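Plorari / Workshop Notes / Children's Blocks

A Board for Sorting Blocks

December
By Eamon Ó Conaill

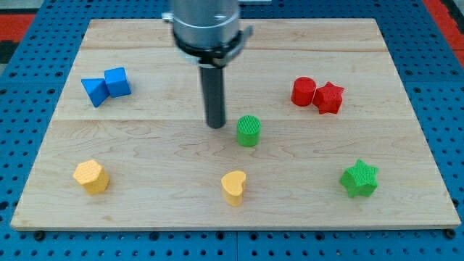

SECTION: BOARDS AND BLOCKS

The purpose of this entry is to record the arrangements I have adopted for shape blocks and for the board on which they are set out. Readers of the earlier entries on shelving will recall that the blocks were then kept in one deep drawer, with the result that the small pieces settled at the bottom and were seldom used. That drawer has been given over to paper and string.

The blocks under discussion are of the plain, single-color kind. A grouping by color has been followed on the board, with the two blue pieces, a triangular prism and a cube, placed against each other, and the red cylinder standing beside the red five-pointed star. I had expected to group by shape. Color proved more convenient at the start of a session, as a child who does not yet have the word "prism" can nevertheless be asked for a blue one. Grouping by shape may be introduced later, and both methods are entered in the Pliltora notebook under the same heading.

On the board itself, a few remarks are in order. A pale surface is preferred. Strong colors stand out clearly against it, and the grain gives the eye something to rest on without competing with the pieces. Planks joined edge to edge are acceptable, provided that the seam is flush. A block with a small base, such as the upright cylinder, should not be stood across a seam until the joint has been tested with a fingertip. On an earlier board of mine, supplied by Lenz and since returned, the joint had lifted along half its length and the cylinder leaned whenever the table was touched.

I also recommend a board considerably larger than the group of blocks appears to require. Pieces that are crowded together are knocked over when one is picked up. Two blocks of the same color may touch, and indeed look well that way, but a clear space should be kept between one color and the next.

The perforated table surface has been the subject of some correspondence. My own view is that it is useful beneath a board and unsuitable for blocks set down directly, as the holes collect dust and crumbs. Mr. Cekura of the parish hall disagrees, and has written at length on the merits of holes for the fixing of trays. His letter is on file. I have undertaken to reply before the end of the month.

Cleaning is carried out as follows. The blocks are wiped with a damp cloth, dried, and returned to a flat tray in a single layer. Faces that meet at a sharp angle, particularly the inner corners of the star, are done with a soft brush. The board is wiped along the grain and left on its edge overnight. No polish is applied.

The register of items now stands at 394 entries, of which 20 relate to blocks. Boards are listed separately. A number of the older entries give color only and will have to be revised, "red, small" being of little assistance to anyone looking for a star.

Correspondence on the question of flush seams is welcome at the usual address. The next entry will deal with trays, and with the matter of the missing lid.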